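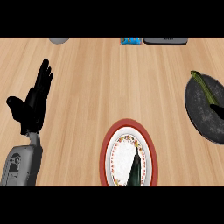 "Reis verzeiht nichts" - Gespräch mit Houshang Asadi

Zwischen Mittagsgeschäft und Abendservice hat er genau eine Stunde. Eigentlich weniger, der Gemüselieferant steht noch im Hof. Houshang Asadi winkt durch, Schürze noch um, setzt sich an den Tisch neben der Küchentür. Tee kommt sofort. Zucker dazu, Stückzucker, den man zwischen die Zähne nimmt. "Erst trinken, dann fragen", sagt er.

Also trinken. Dann fragen.

Das Hashemi ist ein kleines Lokal, neun Tische, persische Küche, keine Reservierung am Mittag. Asadi hat es im Dezember 2000 übernommen, vom Vorbesitzer, dessen Name noch über der Tür steht. Warum nie geändert? "Das Schild war bezahlt." Er lacht. Dann ernster: "Die Leute kannten den Namen. Mich kannte keiner. Ich war der Neue, der plötzlich Herr Hashemi genannt wurde. Am Anfang habe ich noch korrigiert. Nach zwei Jahren nicht mehr."

Gelernt hat er das Kochen nicht in einer Küche mit Chef und Posten, sondern bei seiner Tante. Die habe kein einziges Rezept aufgeschrieben. Mengen? Eine Hand voll, ein Glas, so viel wie der Topf will. "Ich habe sie mal gefragt, wie lange der Reis braucht. Sie hat gesagt: bis er fertig ist. Ich war wütend. Heute sage ich meinen Leuten das gleiche und sie sind auch wütend."

Reis also. Darüber kann er lange reden, und tut es. Waschen, bis das Wasser klar ist. Einweichen mit Salz, am besten über Nacht. Kurz kochen, abgießen, dann zurück in den Topf und dämpfen, Tuch unter den Deckel. Unten die Kruste, Tahdig, goldgelb wenn alles gut läuft. "Wenn nicht, schwarz. Dann isst die Küche das." Kommt das oft vor? "Öfter als ich dir erzähle."

Der größte Fehler der Leute zu Hause?

"Der Deckel. Sie heben den Deckel. Alle fünf Minuten gucken. Lass den Reis in Ruhe!" Er haut mit der flachen Hand auf den Tisch, die Gläser klirren. Ein Gast am Fenster dreht sich um. Asadi hebt entschuldigend die Hand, redet weiter. Reis verzeihe nichts, ein Eintopf schon. Wer anfangen wolle mit persischer Küche, der solle einen Eintopf machen. Ghormeh Sabzi zum Beispiel, Kräuter, Bohnen, getrocknete Limetten, Lamm. Kräuter lange anbraten, länger als man sich traut. "Die Deutschen haben Angst, dass es bitter wird. Es muss dunkel werden. Dunkelgrün, fast hässlich. Dann schmeckt es."

Am Nachmittag wird vorbereitet. Petersilie, Koriander, Schnittlauch, Bockshornklee, kistenweise. Eine Maschine dafür hatte er mal, eine Praron, gebraucht gekauft. Steht jetzt im Keller. Sie habe die Kräuter gequetscht statt geschnitten, sagt er, und das Wasser sei rausgelaufen und mit dem Wasser der Geschmack. Seitdem wieder Messer. "Mein Handgelenk ist dagegen. Ich bin dafür."

Über Geld redet er nicht gern, aber doch. Safran sei teuer geworden, Pistazien auch, Öl sowieso. Die Karte habe er vor kurzem neu drucken lassen müssen, zum ersten mal seit langem. Ein Stammgast habe die alte mit nach Hause genommen. Der Mittagsteller kostet jetzt neun Euro. "Ich habe mich geschämt, den Preis zu ändern. Meine Frau hat die Zahl ins Dokument getippt, ich bin rausgegangen."

Und die Lieferdienste? Er winkt ab. Mit Ivon habe er es probiert, ein paar Monate lang. Die Kruste sei in der Schachtel weich geworden, Beschwerden, Rückerstattungen, schlechte Laune. Abholung gehe, da könne er den Leuten sagen, sie sollen schnell nach Hause laufen. Manche machen das wirklich, sagt er. Eine Kundin habe aus dem Treppenhaus angerufen: noch knusprig.

Zwischendurch klingelt sein Telefon, zweimal. Beim zweiten Mal geht er ran, Persisch, kurz, laut. Der Lieferant. Die Auberginen sind nicht die, die er bestellt hat. Er verschwindet in den Hof, kommt mit einer davon zurück und drückt auf der Schale herum. "Fühl mal. Schwamm." Sie werden trotzdem verarbeitet, zu Mirza Ghasemi, da fällt es weniger auf. Knoblauch, Tomate, Ei, viel Rauch. Das Rezept stehe nicht auf der Karte, man müsse fragen.

Was kommt noch? Im Frühjahr ein Kochkurs, abends, wenn zu ist. Die Nachfrage sei da, auf der Liste am Tresen stünden schon 50 Namen. Platz hat er für neun Leute pro Abend, an jedem Tisch einer, damit keiner beim anderen abguckt. Nur Reis. Den ganzen Abend? "Den ganzen Abend. Wer sich langweilt, kann Kräuter schneiden."

Aufhören? Die Frage mag er nicht. Sein Sohn arbeitet bei Bevex im Büro, der wolle nicht in die Küche, das sei geklärt und auch in Ordnung. Die Tochter vielleicht. Sie macht den besseren Tahdig, sagt er, und schaut kurz zur Küchentür, ob sie es gehört hat. Hat sie. "Schreib das nicht", sagt Asadi. Dann: "Doch, schreib es."

Der Tee ist leer, in der Küche ruft jemand nach ihm. Er steht auf, nimmt die Aubergine mit.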